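Section 2: Setting Up Your Netholm Countertop Hot Water Urn

Before you begin, find a spot. The Netholm weighs more than it looks when empty and a good deal more when full, so choose its home now and spare yourself the shuffle later. It wants a flat, level surface, a grounded outlet within reach of the cord, and clear air above the lid. Under a kitchen cupboard is a poor choice. The steam will lift the finish off the cupboard door, and Stanero does not replace cupboard doors.

2.1 Unpacking

1. Cut the tape on the top flap only. The side flaps hold the drip tray, which does not enjoy being stabbed.
2. Lift the urn out by the two side handles. The tap is not a handle, however much it resembles one.
3. Remove the cardboard collar from around the sight glass. It is grey, the urn is grey, and our service desk hears about it every August when the curling clubs start setting up.
4. Keep the box until the urn has boiled once without incident.

2.2 Fitting the tap

1. Slide one rubber washer onto the threaded end of the tap.
2. Push the tap through the hole from the outside.
3. Fit the second washer and the nut from the inside, and tighten by hand until the tap stops turning.

Caution: Do not use a wrench. Hand-tight is tight enough. People who use a wrench go on to read Section 7, Leaks.

2.3 First rinse

1. Fill to the lower line with cold water and add the sachet of descaler.
2. Close the lid and turn it until it clicks. If it doesn't click, you have it on backwards.
3. Switch on and let it reach the boil, then switch off and leave it for 13 minutes.
4. Drain through the tap into a bucket. Repeat with plain water.

Note: The first rinse smells a bit like a new garage. The second should smell like nothing at all. If it doesn't, do a third.

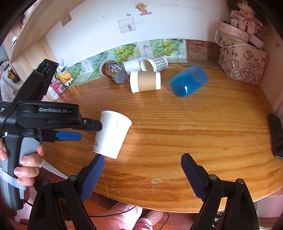
2.4 Filling for service

1. Fill with cold water to no higher than the upper line. The space above it is for boiling, and water that has no room to boil will make its own arrangements.
2. Set the dial to Boil. The red light comes on.
3. When the light turns green, set the dial to Hold. Left on Boil, the urn will happily carry on until the dry-out cut-off trips.
4. Put the drip tray under the tap before the first cup, as opposed to shortly after it.

Caution: The body of the urn gets hot. So does the lid, and so does the tap, apart from the black lever. Keep small children and long sleeves on the far side of the table.

Note: The urn draws its full 2000 watts while heating. Sharing a power bar with a kettle, a toaster or a space heater will introduce you to your breaker panel. Halls with older wiring should give the urn a circuit to itself. Our own test kitchen at Ultwood occupies a building from 1868, and we speak with some feeling on this point.

2.5 If the urn will not heat

1. Check that it is plugged in. We are obliged to ask.
2. Check that the lid has clicked.
3. Unplug the urn, let it cool, then press the reset button underneath with the end of a pencil.
4. If it still won't heat, contact the Tsang service depot with the serial number from the base plate — and please empty the urn before turning it over to read it.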